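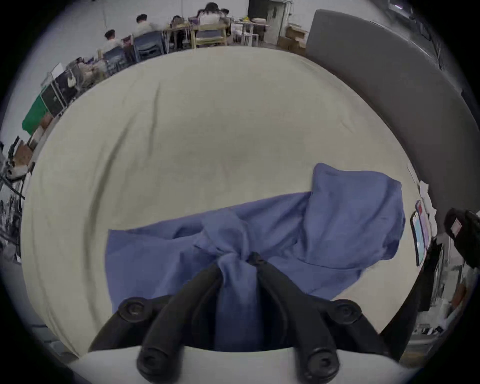
The blue cloth on the padded surface, with the work tables behind.

Hi Hélène,

Time for my September update on the folding part of the Trudden project. You asked last time for something less like a spreadsheet and more like what I'd tell you over coffee, so that's what you're getting (the spreadsheet is in the shared folder anyway, second tab, and Adelino has finally fixed the column widths).

The short version: we're on schedule, we've spent less than planned on clothing and more than planned on bedding, and I'd like to move a little money between those two lines. Details on that at the end.

How the folding is going

We've now got nearly 1,000 folds logged since the start of the grant, and I'm really pleased with how even the work has become. In the beginning everybody folded the way their mother did. Joaquim went sleeves first, Joana went in half lengthwise and worried about the sleeves later, and the finished shirts looked like they came from different households. We kept all of that, by the way! Variety was in the proposal and I still think it's worth having. But for the main set we agreed on one fold and wrote it up on a single page: shirt flat, sleeves in, hem brought up, then over once more.

The flat part is where the time goes. A T-shirt with wrinkles running through the body will fight you on every step after that, and the collar end likes to ride up while you're busy with the hem. Our page now says to settle the shoulders before touching anything at the bottom, and to pull the hem straight from both corners together. Joana came up with that after a very long afternoon of crooked shirts, and it has made the whole thing a lot calmer – less going back, less smoothing out the same crease over and over.

Sleeves are still the weak spot. They bunch, they slide, they end up under the body when you wanted them on top. I've asked Américo to put together a separate short set with nothing but sleeves in it, 40 repeats per person, and we'll see if that helps. He's grumbling but he's started.

We also had a good talk about when a fold counts as done. I used to be strict and wanted square corners every time. Adelino's argument was that a real drawer doesn't care, and he won me over. A shirt that's compact and stays closed when you pick it up is now a pass, and a lumpy edge gets a note next to it. I've gone back over the older entries with that rule so the numbers match from one month to the next. 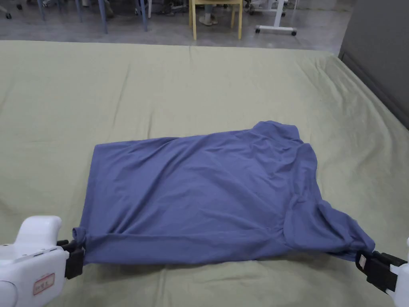

The bed and the sheets

I didn't expect to write a section on sheets, but here we are. The mattress setup replaced the folding table over the summer and it was the right call. People fold laundry on beds, after all, and the give in the surface changes how a shirt behaves. It slides less and it sinks a bit where you press. Corners that came out sharp on the table come out softer now, and everybody had to relearn how hard to push.

The pale green sheet is the one I like best. It's quiet to look at, blue shirts show up well against it, and it doesn't grab the fabric. The first sheets we bought from Bhardwaj were too slick and wandered off the mattress by lunchtime, so those went back. We have 3 of the green ones in rotation and they get washed at the end of each week. I'd like 2 more, plus a darker color for the light shirts, which get a bit lost on the pale ones.

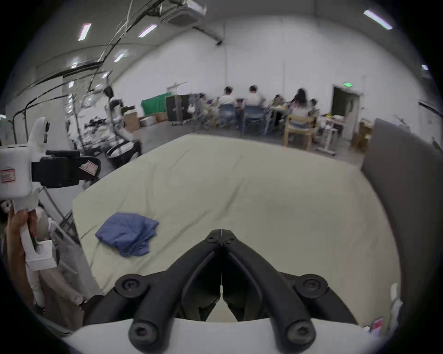 Wrinkles in the sheet itself are worth a mention too. We started out smoothing it down before every single shirt, which ate up the morning. Now we do it at the start of a session and again after the break, and leave it alone in between. A bed somebody has been using has creases in it, and the results haven't suffered as far as I can tell.

Sharing the room with everyone else has gone better than I feared. The desk people were polite about us moving in and we try to keep our talking down. Joaquim did ask for a proper place to put the finished piles, and he's right, they've been migrating. A plain shelf would do it. Trilano has one that fits between the bed and the wall, and I've put the price in the spreadsheet.

Money and next steps

What I'm asking for is permission to move what's left of the clothing line over to bedding and storage. We got a good box of secondhand shirts through Nevuvora and won't need more this year. The total stays the same.

Next month is towels and then long sleeves. I'm looking forward to the towels and a bit scared of the long sleeves! Américo wants to try button shirts before the end of the year, and I've told him we can talk about it once the sleeve set is finished.

If you'd like to come by, mornings are best, any time after nine. Let me know about the budget change when you can, so I can get the shelf ordered.

All the best,
Joana Patrício's very patient office mate and your project lead,
Adelino says hi too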